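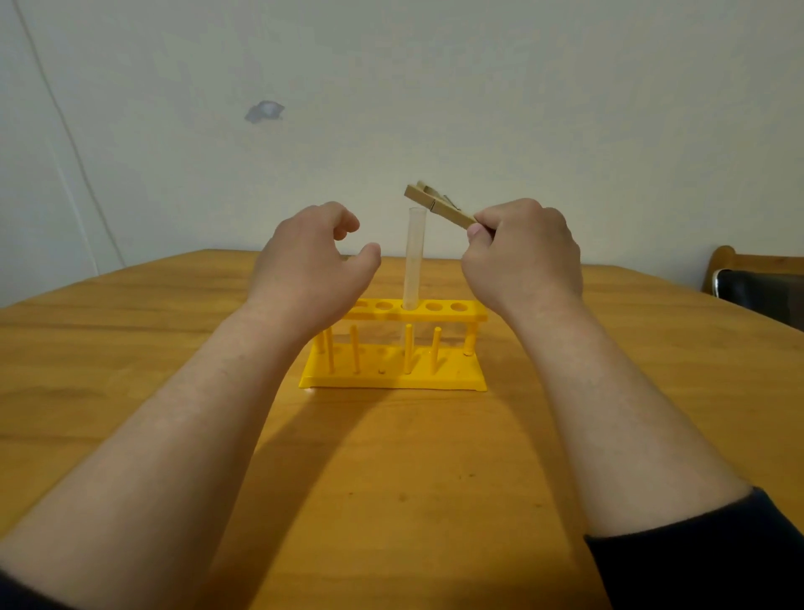 Figure 2. Handling a test tube with a wooden spring holder at the rack.

3.2 Handling of glassware and small tools

The second part of the study looked at how first-year students pick up, hold and return test tubes during routine bench work. Sessions took place in the teaching laboratory at Sastthorpe, where each student worked alone at a table with one rack and one wooden holder. The task sheet, prepared by Drita Vlachou, asked students to grip the tube near the rim, lift it clear of the rack, hold it at an angle away from the face, and set it back in the same hole. No heating was carried out in this part.

A total of 452 transfers were recorded. Of these, 334 were completed without the student touching the tube with the free hand. In the remaining transfers the free hand was used to steady either the tube or the rack, most often while the jaws were being opened. Students who held the wooden arms close to the rear end opened the jaws wider and needed fewer attempts to close them on the tube. Those who held the arms near the spring tended to push the tube sideways against the edge of the hole.

Tubes slipped in 14 transfers. All of these slips occurred during the return to the rack, when the grip was released before the base of the tube had passed through the upper bar. The coding rules followed Grgić, with one change: a brief touch on the rack was scored separately from a touch on the tube. Results by student are given in Table 3.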